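Kultis team teaches robots table chores without a robot in the room

Anyone who has tried to teach a robot to tidy a kitchen table will tell you that the slow part is the teaching, and a small group at the Kultis lab has spent the better part of a year trying to make that part a little kinder on everybody. Their method, which they call Prasar, lets a person walk up to an ordinary table with a gripper in hand and simply do the chore, while a camera on the tool records what the fingers are up to.

The group collected 433 demonstrations this way, most of them short and most of them done at tables set with the usual mix of paper, plates, boards and knives. Things were moved about between takes, and the light was left however it happened to be that day - the team felt strongly that a robot going into real homes should learn from tables that look lived at.

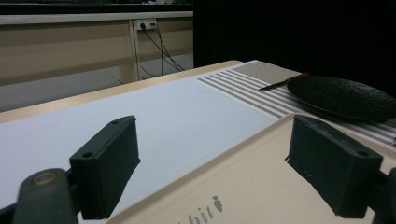
What is new in Prasar is how it treats the moments before anything gets touched. Earlier training at the lab trimmed those stretches away to save time, but the new method keeps them and asks the software to guess where the hand is headed next. In tests on a robot arm at the Tastano workshop, the version trained with the approach left in finished 10 more chores out of every 100 than the trimmed one, and it did noticeably better when a plate or knife had been shifted from its usual spot.

There are still plenty of rough edges, as the group cheerfully admits. Thin things lying flat give the arm trouble, and shiny blades confuse it more than anyone would like. A second round of 200 demonstrations is planned with the Esfahani kitchen studio, starting in November, and the team hopes to share the recordings with other labs once that work is done.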